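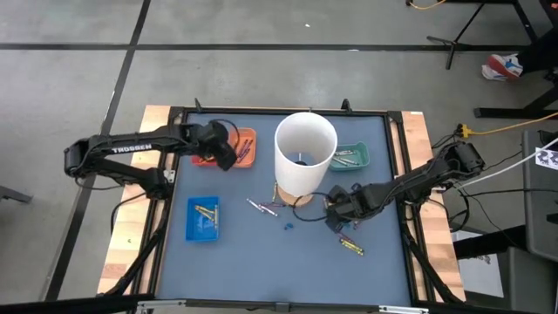 Célula Wolgate — notas de montaje y cuidado

¡Hola! Soy Nokuthula Ndlovu y llevo esta célula desde marzo. Dejo aquí lo que me habría gustado leer el primer día (si falta algo, me lo pedís y lo añado).

Qué hay
2 brazos enfrentados (el izquierdo, Trossen), uno a cada lado de la mesa, con pinza paralela negra. La tarea es ordenar ceras por color en las bandejas naranja, azul y verde azulada. El cilindro blanco va detrás, al centro, sobre su disco redondo.

Antes de encender
Los dos brazos en reposo y los cables sin tensión. El de la pinza izquierda hace un bucle por encima de la bandeja naranja, y si lo apretáis demasiado con bridas tira de la muñeca al girar — me pasó dos veces en una semana y la segunda me quedé sin conector. Dejadle holgura, de verdad.

Encended primero el izquierdo, esperad 30 segundos y luego el derecho. Al revés, el script de Sulastri les cambia el nombre y acabáis moviendo el brazo que no era (¡qué susto!).

Mantenimiento
Cada 1000 ciclos reviso los 4 tornillos de cada base y limpio los dedos de las pinzas con un paño seco. La cera se pega muchísimo y con los dedos sucios las piezas no se sueltan. Nada de alcohol en las almohadillas, que se cuartean.

Pendiente
- Calibrar otra vez el brazo derecho, que se queda corto al bajar.
- Pedir almohadillas de repuesto a Hondwood.
- Pasar los registros viejos al formato nuevo. Sulastri Wijaya tiene el conversor, escribidle a ella.

Última revisión: 21 de mayo de 2021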